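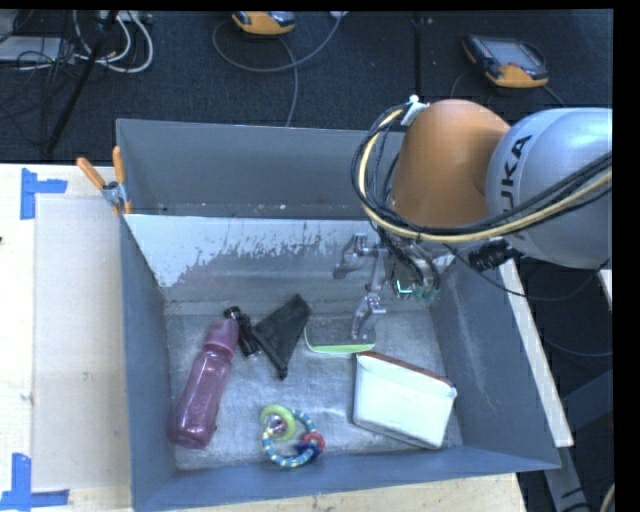 Every few months somebody tells me the answer to a messy house is one big bin. You toss in everything that has no home, you slide it into the hall closet, and the floor is clear again. I've tried it three times in three different houses and I still don't believe in it.

My complaint is simple. A big bin with tall walls hides small things very well. A flat plastic tub, a black pouch, a roll of tape, they all end up on the floor of the thing, and you have to bend double to get them out. The tall sides that look so tidy from across the room are the same sides you hang over at seven in the morning looking for the spare key.

If you already own one, or if you're going to buy one whatever I say, this is what has held up for me.

Keep it to one layer. If you can't see the floor of the bin between the things in it, you have too much in it. I know that sounds like a waste of a large bin. It is a waste of a large bin, and I'd have bought a smaller one if I'd thought it through.

Don't trust clear containers to help you. The shops sell them on the idea that you can see what's inside, and you can, when they're full and sitting on a shelf at eye level. An empty clear tub at the bottom of a gray bin more or less disappears. A strip of bright tape on one edge fixes this. Lime green shows up best against gray, orange is nearly as good, and the pastel ones are useless. I put tape on 27 lids and tubs one Thursday evening and it's the only part of the project I'd do again without grumbling.

Black pouches are worse. Soft fabric things fold up into odd shapes and you stop recognizing them. I threw out a perfectly good charger pouch because I took it for a dead sock. Sew a loop of colored ribbon at the zipper end, or clip on a key ring. Leonie Auer, my neighbor, turns hers inside out if the lining is lighter, and I have to admit that works too.

Painted metal bins scuff. Every listing says "scratch resistant" and I have yet to own one that was. Pale marks on the walls come from plastic rubbing off on the paint as often as from real scratches, so try a damp cloth and a little dish soap before you get upset. Baking soda paste takes off what's left, but go easy, as it dulls a glossy finish. If the surface is flaking, no paste will help. Scrape off what's loose, sand the edge until your fingernail doesn't catch on it, and touch it up, or leave it alone and don't keep fabric against it.

Dividers are where I lose patience. I bought a set of 8 from Sornis and they slid around from the first day. Cardboard cut to fit does the same job and you can write on it. A slab of non-slip shelf liner on the bottom did more than either one.

I also don't think you need labels on the outside of a bin that holds "various." What would it say?

Sort it in December and again when the coats go away. If you haven't reached for something between those two dates, it doesn't belong in the hall.

Comments (4)

Alois Bachmann
Magic eraser on the scuffs, two minutes. It will take the shine off dark paint though, I found that out on the lid.

Solange Mallet
I disagree about the big bin! We have four kids and if it weren't for ours I would never see the carpet again. But I'm stealing the tape idea.

Pirmin Egger
Does the green tape leave glue behind when you peel it off? Mine did on a Tzanetos tub and I never got it clean.

Seraina Kaufmann
Pirmin, cooking oil on a paper towel, leave it ten minutes, then dish soap.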